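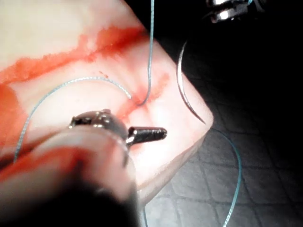
A suturing pad seen from the wrist camera, with the curved needle to the right of the stitch.

Naima Amrani spends much of her working day looking at thread. She leads the perception work at Nerkinel, where a small team writes the software that lets a surgical robot find, follow and handle suture on a practice pad. Before that she worked on sorting fruit.

"Fruit is kind to you," she says. "It has a size and a middle. Thread has neither. It can be any shape, and it crosses over itself, and half the time a piece of it goes behind the instrument and comes out somewhere else."

The software, called Gundard, takes the pictures from the wrist camera and tries to build one line in space out of the bits it can see. The first version looked for anything blue. Amrani says it worked well until the thread passed behind a shaft, when it would report two threads and the planner would stop.

"The planner was right to stop," she says. "We had told it there were two threads. So we changed what we were telling it."

Gundard now keeps several guesses about how the visible pieces join up and scores each one against the known length of the suture and how sharply it can bend. If the two best guesses are close, the arm does nothing until it has moved the camera slightly and looked again. That second look costs 149 milliseconds on the present computer, a figure she would like to halve.

The needle is a separate problem. Arvo Vainio, who looks after that part of the code, fits a curve to it and works out which way it is facing.

"The shine is what hurts us," he says. "You get one bright streak along the outside of the needle and the fit slides towards it. You can be a millimetre out and the picture still looks fine to a person."

His answer was to stop trusting the brightest pixels. The fit now uses both edges of the needle and gives the streak very little weight. He also throws away any result in which the needle has turned further than the arm could have turned it. In the last round of tests the fit failed on 38 of 1,833 pictures, most of them with the needle nearly end-on to the camera. He has not fixed those and does not expect to with a single view.

Stains are another matter. The pads are marked with red, and the marks spread into streaks which an early model took for the edges of a wound. Wael Alaoui, who came to the team in June, retrained it with the colours shifted at random.

"I made it see green pads and yellow pads," he says. "It got slightly worse on the clean ones and much better on the messy ones. I'll take that."

I asked Amrani how much the robot decides for itself. She was careful here. The software proposes a grasp point and a path, and the person at the console accepts it or doesn't. Every refusal is saved with the pictures that led to it, and the team goes through them after lunch.

"Those are the useful ones," she says. "Sometimes the operator just didn't like the angle – fair enough. Sometimes we were about to close on the wrong bit of thread."

Next on the list is tension. At present Gundard knows where the thread is but has only a rough idea of how hard it is being pulled, which it works out from how straight it looks. Vainio thinks a force reading at the jaw is the only sensible way. Amrani wants to see how far the camera will go first, and the two of them have agreed to try both.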